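마카파갈 공동 세탁·수선실 사업 중간 경과 보고

보내는 사람: Angelica Sebastian (현장 운영)
받는 사람: Subbarao Shetty 님, Wodum 지역기금

Shetty 님, 안녕하세요. 6월분 경과를 보내드립니다. 지난 보고서를 쓸 때만 해도 배수관 공사가 끝나지 않아 걱정이 많았는데, 이번에는 반가운 이야기가 훨씬 많습니다!

1. 이용 현황

이번 달 방문은 모두 374건이었습니다. 사업 계획서에 적었던 분기 목표가 600건이었으니 첫 달에 벌써 절반을 넘긴 셈입니다. 화요일 저녁이 제일 붐빕니다. 교대 근무를 마치고 오시는 분들이 몰리는데, 기다리는 동안 수선 탁자에 앉아 단추를 달거나 옆 사람에게 바짓단 줄이는 법을 물어보는 모습이 자연스러워졌습니다. 처음에는 수선 코너를 따로 예약제로 돌릴 생각이었지만 지금 분위기를 보면 열어 두는 편이 맞는 것 같습니다.

이용 연령은 예상보다 넓습니다. 겨울 이불을 들고 오시는 어르신이 많을 줄은 알았는데, 교복과 작업복을 가져오는 청소년과 청년도 꾸준합니다. 작업복은 기름때 때문에 시간이 오래 걸려서 오전 시간대로 안내하고 있고 큰 불만은 없었습니다.

2. 수선 교실

Danilo Samonte 선생님이 맡은 수선 교실은 8회 과정 가운데 다섯 번째 수업까지 마쳤습니다. 정원 12명이 등록 첫날 다 찼고, 지금까지 그만둔 분이 한 명도 없습니다. 세 번째 수업에서 다룬 지퍼 교체가 가장 인기가 좋았습니다. 한 수강생은 집에 있던 점퍼를 네 벌이나 들고 와서 수업이 끝난 뒤에도 한 시간 넘게 남아 있었고, 결국 네 벌 다 고쳐 입고 갔습니다.

얼룩과 보풀 관리는 원래 마지막 수업에 짧게 넣으려던 내용입니다. 질문이 워낙 많이 들어와서 Samonte 선생님과 상의해 한 회를 통째로 쓰기로 했습니다. 모직과 니트를 나눠서 다루고, 집에 있는 도구만으로 해 볼 수 있게 구성하고 있습니다.
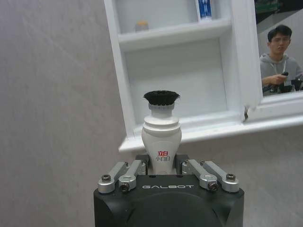 여섯 번째 수업부터는 수강생이 직접 가져온 옷으로 진행합니다. 옷감이 제각각이라 준비할 것이 늘어나지만, 선생님은 오히려 이때부터가 진짜 수업이라고 무척 기대하고 계십니다. 마지막 날에는 고친 옷을 걸어 놓고 차를 마시는 작은 자리를 마련할 예정이니 시간이 되시면 꼭 들러 주세요.

3. 설비

세탁기 여섯 대와 건조기 네 대가 모두 가동 중입니다. 두 번째 주에 건조기 한 대가 중간에 멈추는 일이 잦아 Sistix에 점검을 요청했고, 배기관 연결부를 다시 조인 뒤로는 같은 증상이 없었습니다. Jerome Barredo 씨가 매일 아침 필터를 확인하고 기록지를 벽에 걸어 둡니다. 이용자들도 이 기록지를 보고 보풀망을 스스로 비우기 시작했는데, 저희로서는 생각지 못한 즐거운 변화였습니다.

온수 사용량은 계획보다 많습니다. 이불 세탁이 집중된 영향으로 보고 있으며, 다음 달에는 이불 전용 시간을 주 2회로 나누어 보겠습니다. 수도 요금 고지서는 아직 도착하지 않아 이번 보고서에 넣지 못했습니다. 받는 대로 따로 보내드리겠습니다.

예약 시스템은 Rikby로 옮겼습니다. 전화 예약도 그대로 받고 있습니다. 이전 장부에 있던 예약 중 날짜가 겹친 것이 세 건 있었는데 모두 연락을 드려 조정했습니다.

4. 예산

집행액은 상반기 배정분의 거의 절반입니다. 배수관 공사비가 견적보다 적게 나왔고, 남은 금액은 재봉틀 부품과 실, 바늘 구입에 쓰고 싶습니다. 항목 변경에 해당하므로 승인을 부탁드립니다. 재봉틀 한 대는 노루발이 닳아 두꺼운 천을 박을 때 자꾸 밀립니다. 청바지 수선 요청이 많다 보니 이 부품부터 바꾸려고 합니다.

5. 아쉬운 점

안내문 번역이 늦어지고 있습니다. 세제 투입량 안내는 네 개 언어로 붙였지만 수선 교실 신청서는 아직 두 개 언어뿐입니다. Ariel Mangubat 씨가 초안을 맡아 주기로 했고 다음 달 둘째 주에 인쇄할 계획입니다. 저녁 8시 이후 출입구 쪽이 어둡다는 의견도 여러 번 들어와 건물 측에 조명 추가를 요청해 두었습니다. 답은 아직 받지 못했습니다.

6. 다음 달 계획

- 이불 전용 시간 분리 운영
- 수선 교실 6~8회차 진행, 가을 과정 모집 공고
- 신청서 번역본 비치
- 어린이 옷 물려주기 선반 시범 운영

마지막 항목은 이용자분들이 먼저 제안하신 것이라 저희 모두 들떠 있습니다. 선반은 입구 왼쪽 벽에 두려고 하고, 크기와 배치가 정해지면 도면을 보내드리겠습니다. 예산 항목 변경 건은 다음 주 안에 회신해 주시면 부품 주문을 바로 넣을 수 있습니다.

Angelica Sebastian 드림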